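Voltei! Sei que sumi desde agosto, mas a mudança para Druloneck engoliu tudo: caixas, contratos, a internet que só chegou depois de 11 telefonemas... Enfim, hoje quero falar do meu vício novo, que é comprar lanche para viagem de trem. Sim, é um vício, e eu levo muito a sério.

Tudo começou no trajeto até Ovuvberg, que é lindo e interminável. O vagão-restaurante fecha cedo e a maquininha da estação só aceita moeda (quem ainda anda com moeda?). Passei tanta fome naquela primeira vez que jurei nunca mais embarcar de mãos vazias.

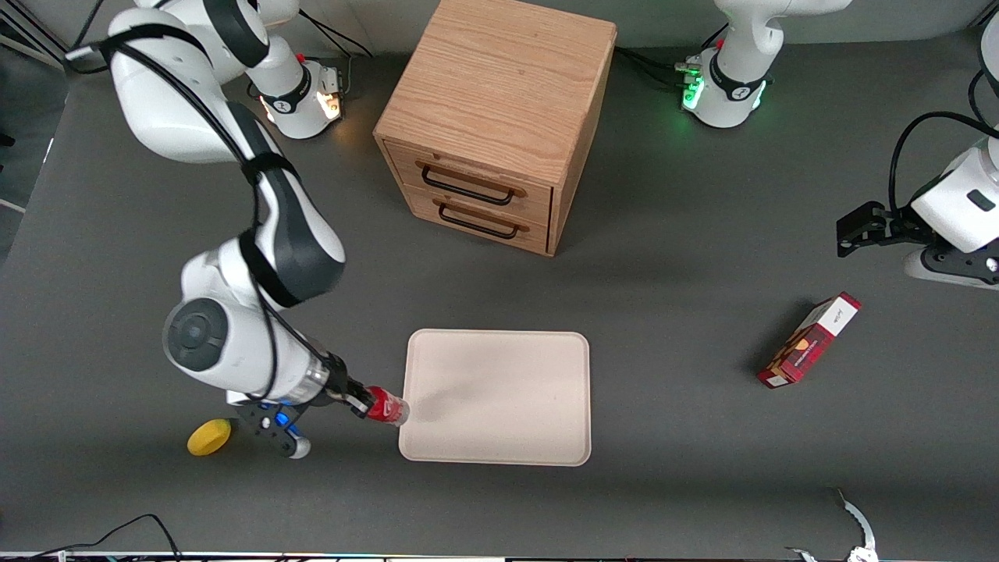

Agora tenho minhas regras. Nada que esfarele demais no colo do vizinho, nada com cheiro forte e, por favor, nada de iogurte! Já abri um na subida da serra e a tampa espirrou no meu casaco inteiro. Sanduíche eu faço em casa, embrulho bem apertado e como antes da baldeação em Rustska, senão o pão vira uma tristeza.
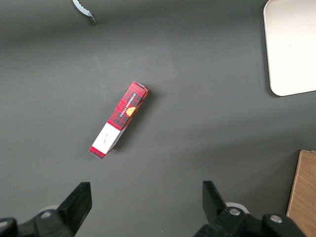 Para o doce sou menos rígida, confesso, e sempre levo mais do que preciso. A passagem de volta me custou 1699 e ainda por cima atrasou, então achei justo comer tudo olhando a neve pela janela. Na próxima quero descer no meio do caminho e conhecer o mercado coberto. Se alguém já foi, me conta nos comentários se abre na parte da manhã!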